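2021-04-12
Bumley bench, terry towels, drape and pile

Continued with the tan towel from the Gough lot. Nominal weight is 480 g/m². Cut no swatches this time, as we need the piece whole for the crumple work. Weighed it conditioned: 598 g. After the soak and a standard spin it came out at 671 g, which is low for this weight of terry. I suspect the lot was finished with softener and is still shedding water. Repeat after two more washes without any.

Bench cloth is the dark green one again. The white one shows lint better but washes out the edges of a light brown pile, and outlines traced from it in January were useless along the hem. Green stays on until the Gough lot is finished.

Crumple method, for whoever does the next set: pick up at one point near the middle, raise 400 mm, let go. No patting down, no straightening of corners. If a corner lands over the edge of the bench, void the drop and go again.

Terry does not settle like the flat weaves from Zillik. The loops catch on each other and hold the folds open, so the mound keeps its height and air is trapped under the curls. Flat weave slumps within a minute or so. Height readings on terry should therefore be taken at the top of the hump with the rule clear of the pile — pressing the loops adds an error I can't correct for afterwards.

Loose corners are still a problem in the notes. We have been writing "tail", "flap" and "tongue" for the same thing. Use "tail" from now on, and record which way it points relative to the front of the bench. A curl you can see into is a "tunnel". Anything closed is a "fold".

To do: rewash, reweigh, ask Natside whether the hem thread is cotton or mixed. Lint roller is nearly out of sheets.

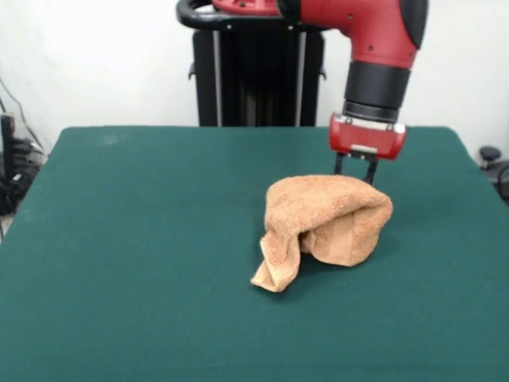
Martin Oakshott
Textile technician, Bumley

Tan terry, Gough lot. Hump to the right with a tunnel on that side, tail towards the front.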